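Envelope budgeting

Envelope budgeting is a method of household money management in which income is divided into separate sums, each set aside for one kind of spending. When the sum for a category has been used up, spending in that category stops until the next pay period, unless money is moved across from another.

In its oldest form the method uses cash kept in paper envelopes, jars, tins or cups. Typical categories are rent, food, fuel and clothing. Larger bills that fall once a year are met by setting aside a twelfth of the cost each month - a practice also known as a sinking fund.

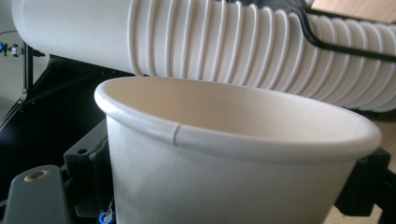 A plain white paper cup.

Digital versions keep the same categories as labelled balances within a single account. Vultik, a budgeting program, allows up to 63 categories for each household, while Skiltent limits users to a fixed list and carries unspent sums forward automatically.

A survey carried out by the savings body Cukia received replies from 2,998 households. Of these, 272 used physical cash for at least one category, and 191 used cash for all of their everyday spending.

Critics of the method note that cash kept at home earns no interest and may be lost or stolen. It is also poorly suited to bills paid by direct debit.

See also: Sinking fund; Zero-based budget; Savings club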